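Minutes of the website content meeting, Kostora team
Monday, April 26, 2021, online

1. Minutes of the last meeting
The minutes were accepted without changes.

2. Search results for the Wendia pages
The report was shared before the meeting. Of the 57 pages which were checked, 17 have no page description at all. It was agreed to write these first, and to start with the pages about delivery. The titles on the other pages are too long in many cases, but this can wait until August.

3. Blog
The team discussed how often we should publish. One proposal was every week, but the writing takes more time than we have. It was decided to publish three posts each month, and to repair one old post in addition. Old posts keep their web address, also when the title is changed.

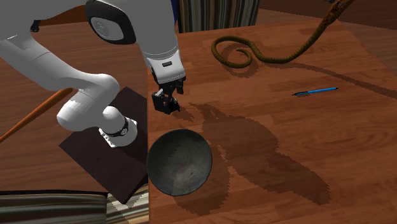
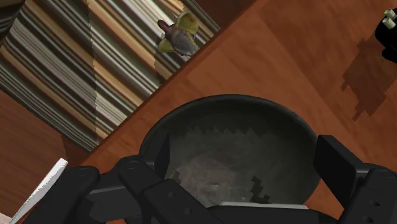
4. Links from other sites
Nekitz has asked to exchange links with us. The team was not in agreement. Some found that the visitors of Nekitz are close to our own readers, others were afraid that such links bring us more harm than good. The decision is moved to the next meeting. Until then we give no answer in writing.

5. Newsletter
Rawat sent a new offer for the newsletter tool. The price is the same, but the contract is now for one year. We will ask if a shorter contract is possible.

6. Other matters
The contact form sends every message two times. This was already reported to Kostora support, and they have to be reminded.

The meeting was closed after item 6. The next agenda has four items so far, and more can be added in the shared file.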